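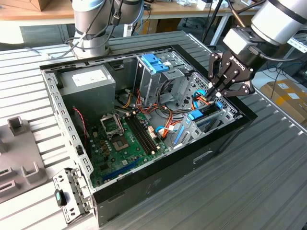
What happens to the rain in the lower town when the Rinel is higher than the drains? It stays in the lower town until it is pumped over the bank, and from this morning there is a station at Kokska to do that.

I was up at half past five because I wanted to walk the outfall before the cars came. It had rained in the night but not much. The new channel had a hand's depth of water in it, brown, moving slowly towards the grating. Someone had left a pair of gloves on the handrail. I put them in the site hut.

The last of the turf went down along the north side yesterday evening and it shows. You can see every join. Tadeusz Pawłowska says it will knit by autumn if people keep their dogs off it. He was there before me, sitting in the van with the door open and eating bread and cheese, and he had already done the first round of checks. Level in the sump, normal. Screens clear. Flap valve shut and seated. He writes it all on a sheet of squared paper and then copies it into the proper log, and I have stopped telling him he could do it once.

The district people came at ten. There was a short wait while they found somewhere to park, as the field by the school was too soft. The head of the district water office spoke first, then Ryszard Kołodziej for the town. Ryszard kept it brief. He said the July flood had put water in 102 houses between the mill road and the church, that the money had been agreed the following spring, and that the work had taken longer than anyone wanted. He thanked the people in Nernitska for putting up with the lorries. That got more clapping than the rest of it. The lorries went through Nernitska all winter and took the corner off the bus shelter.

Then the ribbon, and then pump one. I had asked for the pumps to be started before the ribbon so that we would not have everybody standing there looking at a building if something tripped. I was overruled. It started first time. From outside there is very little to hear, a low hum and then the water coming out of the pipe on the river side. A few children had been brought down from the school and they liked the pipe.

There are 3 pumps. Two run and one rests, and they take turns so the wear is even. In a bad storm all of them can run together, but only if the second supply is switched in, and that has to be done by hand for the present. It is the part I am least happy with. The automatic changeover was in the first drawings and came out when the price was cut. I have asked for it to go back in next year's plan. I asked last month as well.

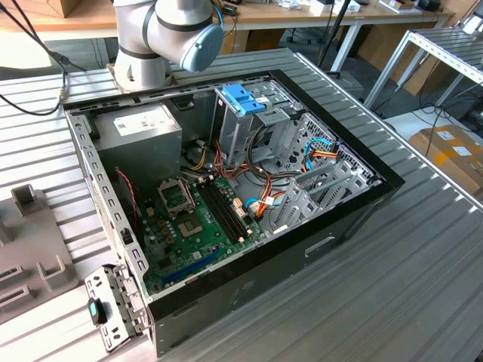 After the speeches I took the visitors round in groups. Most of them wanted to know about the grating, which surprised me the first time and then didn't. It is the thing you can see. I told them what I tell everyone, that the grating stops branches and bottles, that it has to be raked, and that a blocked grating will flood a street just as well as having no pump at all. One man from the district asked how often it would be raked. I said every day in autumn and twice a week otherwise. He wrote that down. I hope he wrote down that it needs a person to do it, as the post has not been filled.

The basin next to the station is dry and is meant to be. A woman from the mill road thought it was unfinished. It holds the first rush of a storm while the pumps catch up, and then empties itself through a pipe in the bottom corner over the next day. Most of the year it will be grass with a fence round it. She asked if sheep could go in. I don't see why not, outside the storm months, but I said I would have to ask.

Coffee was in the school hall. Good cake, poppy seed and a plum one. I sat with Ryszard and we talked about the culvert under Kirkegaard, the old timber yard, where the road drain from the hill comes down. It is the weak point now. Everything we have built this year sits below it, so if the culvert blocks, the water goes over the yard and along the road and never reaches our channel. The pipe was laid in sections and two of the joints have moved. I have crawled in as far as the first one. The second I have only seen by lamp from the manhole, and I didn't like it.

Ryszard says there is nothing for it this year. He says it would be easier to ask for money if the station had not just been opened, because people will say the drains are done. I said the drains are not done. He said he knew that. We left it there and he had another piece of the plum.

Back at the station at two. Tadeusz had run pumps two and three by then, each on its own and then both together, and drawn the sump down to the low mark. Pump three cut out at the right level. Pump two cut out 17 seconds late. That is a float that hangs slightly wrong and can be put right with a spanner, but it should have been found before today, and I was short with the contractor's fitter about it. He was decent about it. He went down and moved the float and we ran it again, and it stopped where it should. I should have thanked him before he went and I didn't. I will ring.

We did the flap valve last. You can't test it properly without a high river, so all we could do was lift it with the chain and let it drop, and check that the seal touched all the way round. It did. The real test will be the first time the Rinel comes up past the white mark on the bridge. I would like that to be in daylight.
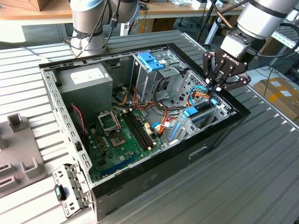

Open tower case on the worktable, cables held in the gripper.

Paperwork from three until nearly six. The handover file has 77 pages and I had to put my initials on every one. There are four things on the snag list that I would not sign off: the loose ladder rung in the wet well, the missing lid on the cable duct, the second access key, and the drawings for the outfall, which still show it on the old line, upstream of the willow. The outfall was moved before a spade went in. Anyone digging there from those drawings would be digging in the wrong place. I have said I want new ones before the end of the month.

Igor Szewczyk came past on his bicycle as I was locking up. His was one of the houses on the mill road, and he still has the line on the kitchen wall, which he has painted round. He asked me straight out whether it would keep the water out of his house. I said it would have kept out the July flood by the numbers we have, provided the power stayed on and the grating was clear. He said that was two things. I said it was. He looked at the basin for a bit and asked what the fence was for, and then he went home.

My boots are by the stove. I walked home by the top road to look at the ditch above the timber yard and it is full of last year's leaves, with a length of guttering lying across it. I pulled the guttering out. The leaves need a proper gang for a morning. I'll speak to the roads people first thing, before they get out on the patching.

Rain forecast from midnight, light, clearing by noon. Tadeusz has the phone tonight and I have it tomorrow.

S.D.

Filed under: Diary, Drains and rivers, Kokska

Comments (4)

Przemysław Kołodziej
Is the path along the channel open to walk on now or do we still go round by the school? The sign was still up at teatime.

Selina Danzer
Still go round please, until the ladder and the duct lid are done. I'll take the sign down myself when it's open.

Igor Szewczyk
I was the one on the bicycle. For the record the line is on the hall wall too. The ditch by the timber yard was last cleared by my father and me, so if you get your gang together let me know the morning and I'll bring a fork.

M. from Nernitska
Nice to be thanked but when is the bus shelter getting its corner back?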